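3.2 Sorting layout

Parts were sorted at a white table at the Folbridge site. A paper-lined steel tray held the items awaiting sorting, with two plastic bins on either side. Over the January trial, 154 mixed lots were handled in this way. Wiring was kept separate from circuit boards wherever practicable, and the bin labels were written by hand.
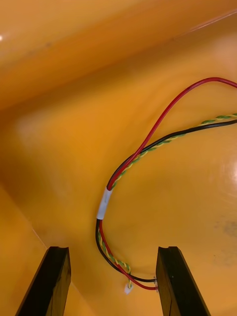
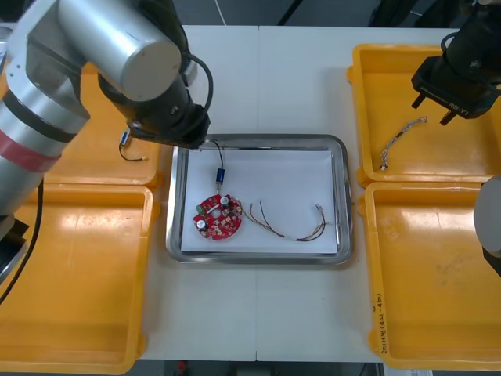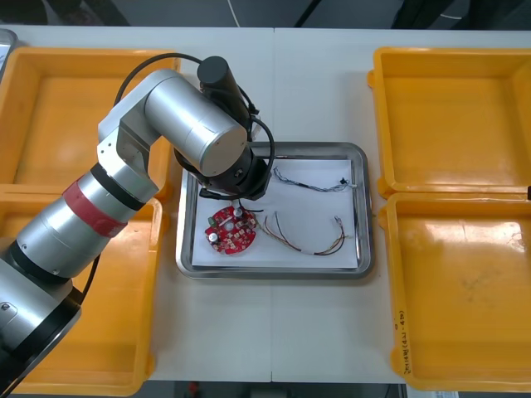

Figure 4. Wires in a bin (first); tray and bins on the table (second and third).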